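社区厨房称量规程修订:干豆分装改用“碗秤同置”法

Ketmont讯 Wekstead社区食品站近日公布新版干货分装规程,自2月22日起试行。修订集中在干豆、碎米和粗粒杂粮三类物料的称量环节,主要变动为:取消以量勺体积折算重量的做法,每一份均以台秤读数为准,量勺只作为转移工具使用。

规程由食品站分装负责人Bijan Hosseinzadeh起草,经Arabzadeh厨房设备检修所审阅后定稿。文件正文分为工位布置、空载归零、投料、复核、清洁五章,附录为换算表和记录表样张。

按旧办法,红豆、芸豆等大粒干豆以平勺计量,每袋装入固定勺数。该办法速度较快,但受豆粒大小、含水率和装勺手法影响明显。同一批次的豆子,刮平与不刮平之间即有可见差别;换了产地之后,原有勺数须重新标定,而标定工作并未每次都做。去年5月食品站对库存成品袋进行抽检,标签净重与实测净重不一致的袋子多集中在大粒豆类,小粒物料的偏差较小。

Hosseinzadeh在说明会上表示,问题出在计量方式上,与操作人员的熟练程度关系不大。他说:“勺子量的是体积,标签写的是克数,中间隔着一个堆积密度。密度一变,后面全变。”

新规程对工位布置作了具体规定。台秤放在桌面中部靠里的位置,秤脚须全部落在同一块台面上,不得跨越接缝。接料碗直接放在秤盘上,碗底不得接触秤盘以外的任何物体。储料盒放在秤的一侧,与秤体保持间隙,避免取料时碰撞秤盘引起读数漂移。台面前部留作取料和转移的通道,不堆放包装袋。
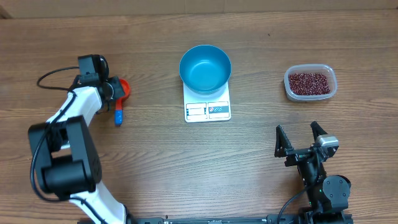 接料碗的选择在起草阶段有过讨论。最初的草案使用浅口不锈钢盘,试用后发现豆粒落入时容易弹出,散落在秤盘边缘,既影响读数,也增加清理时间。定稿改为圆形深碗,口沿要求光滑无毛刺,便于倾倒;颜色不作统一要求,与物料有明显反差即可,像浅蓝色的碗配深红色的豆子,倒空之后碗壁上若有残留,一眼就能发现。碗的自重也有上限,碗与物料的总重不得超过台秤量程的规定比例。

空载归零一章要求每次更换接料碗后重新去皮。操作顺序为:开机,待显示稳定;放碗,再次待显示稳定;按去皮键,确认读数为零;开始投料。若去皮后读数在静置过程中持续变化,应先检查台面是否水平,再检查秤脚和秤盘下方有无豆粒卡入。规程特别注明,不得在碗内已有物料时补按去皮键,发现误按的,整碗倒回储料盒重做。

投料分为粗投和细投两步。粗投用大勺,加至接近目标重量时停止;细投改用小勺,少量多次,每次投入后等待显示稳定再读数。大粒豆类单粒重量较大,末段允许逐粒增减。规程以两种常用规格为例:小包装目标净重759克,大包装目标净重958克,每箱装24袋。这两个数值沿用了食品站原有的袋型和箱型,没有因改用称重法而调整,现有标签和纸箱可继续使用。

量勺的放置方式也写入了文件。投料间歇,量勺可平放在台面上,勺柄朝向操作者,勺口不得搭在碗沿或秤盘上。此前的试用记录中,有几次读数偏高,事后查明是勺柄压在碗沿所致。勺口与勺柄异色的量勺较易辨认,建议优先选用,但不作强制要求。

复核由另一名操作人员完成,每箱抽取3袋,连袋称重后减去空袋重量,与标签对照。抽检袋中有一袋超出允许偏差的,整箱拆开逐袋复称。复核所用的台秤不得与分装台秤为同一台。记录表须填写物料名称、批次、接料碗编号、目标净重、实测净重和复核人,空白栏一律划线,不得留空。

储料容器方面,规程推荐使用透明塑料盒,理由是余量可以直接观察,不必开盖。盒内物料低于最低线时须整盒更换,不得在使用中途向盒内加料,以免不同批次混合。已开封的储料盒当日未用完的,应加盖、贴签并放回干燥区,次日优先使用。受潮结块、有异味或发现虫蛀的物料直接停用,另行登记,不进入称量工位。

清洁一章篇幅较短。每种物料分装结束后,先取下接料碗,再用软刷由里向外清扫秤盘,最后用微湿的布擦拭台面。木纹台面颜色与部分豆类接近,清扫时须顺着纹路方向逐段进行,收工前由复核人再检查一遍。台秤不得用水冲洗,也不得倒置抖落豆粒。秤盘可拆卸的型号,应在断电状态下拆盘清理,装回后重新检查空载读数。

负责审阅的检修所技术员Régis Rey就台秤校验提出了两条补充意见,均已纳入附录。其一,每个工作日开工前以标准砝码检查一点,砝码重量应接近当日主要规格的目标净重,不能只查空载。其二,台秤移动位置后,无论距离远近,均须重新检查。Rey指出,家用厨房秤在小量程内的重复性通常可以满足分装需要,但四角误差差别较大,碗应尽量放在秤盘中央。

“偏到一边,同样一碗豆子,读数可能就不一样,”他说,“校验的时候砝码放正了,干活的时候碗放歪了,那校验就白做了。”

按照补充意见,食品站将在每台秤的秤盘上贴出定位圈,圈的直径与常用接料碗的底径一致。定位圈使用薄型不干胶,粘贴后须重新去皮。胶圈翘边或脱落时应立即更换,更换前该台秤暂停使用。

对于改用称重法后的效率问题,Hosseinzadeh称,单袋用时有所增加,主要耗在细投和等待读数稳定两处,返工则相应减少。食品站暂不设定每班产量指标,试行期内以记录完整为先。操作人员对目标重量附近的投料手感需要一段时间适应,新手可先用碎米练习,再转到大粒豆类。

Zondadbridge分站也将采用同一规程,但因场地较窄,工位布置略有不同:储料盒改放在秤的后侧,取料通道相应收窄,其余条款不变。该分站目前仍在使用旧式弹簧秤,须待电子台秤到位后方可开始试行,在此之前继续执行原有办法,并在成品标签上注明计量方式。

规程试行至5月底。期间各工位记录表每周汇总,偏差数据按物料分别统计。食品站将根据汇总结果决定是否放宽小粒物料的复核比例,并考虑把面粉、糖等粉状物料纳入下一版。粉状物料涉及扬尘和静电附着,现有的去皮和清洁条款不能直接套用,需要另行编写。

规程全文及空白记录表可在Wekstead食品站分装室领取。对条款有修改意见的,可填写附页并交分装负责人,意见须注明所涉章节和物料种类。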